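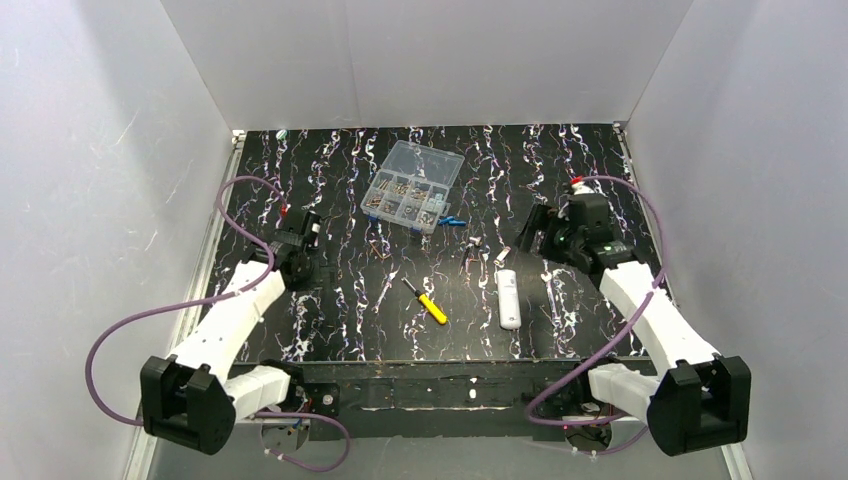 Our shop put in a two-arm cell in February for the small hardware work, and I am trying to find out how other places handled the change in job grades. I work at Amoah in Cimerstead, where we assemble control units, and until this year there were 8 of us on kitting and bench assembly. The cell handles the kind of thing you see on the table, the organizer with the little screws, nuts and standoffs and a small screwdriver, which used to be on every bench. Now two people per shift "attend" it. They load parts, clear jams and fill in a log. The rest moved to final test. Management says attending is the same grade as assembly, but the posting calls it "monitoring" and it has no piece bonus. Has anyone been through this? Is it normal to lose the bonus? I also have 20 years in, and I'd like to know if I should be asking for training on the teaching side.

Posted 13th May

2 answers

Bernice Osei
We went through this at Nasitura. The bonus did go away for us, but only after they agreed to fold most of it into the hourly rate. Ask for that first and ask for it in writing. The title matters more than people think. If "monitoring" is in the posting, someone will later argue that it is a lower skill job. We listed everything the attendants did for two weeks – every jam, every restart, every wrong screw in the wrong compartment – and took the list to the meeting. It ran to four pages and the word "monitoring" was gone by the next posting.

On training, yes, ask now. Our supplier only ran the course when the cell was new, and whoever missed it had to pick it up from coworkers. The people who can teach a new part are the ones who get called when something changes. Seniority helped here with getting on the course but did nothing for pay until they were signed off.

One more thing. Find out who has to fix the count when the kits come out short. For us it was the attendants, on their own time at the end of the shift, and that took months to sort out.

Anouk Verstraete
Can't speak to the bonus, we never had one. At Iltach I went from bench to attending and it is easier on the hands but the day is long. Ask if you can rotate with final test. We swap every 8 days and it helps.

Also check your handbook, ours had a section about changes to job duties that no one had read.

Was this page helpful? Yes / No
Views: 1718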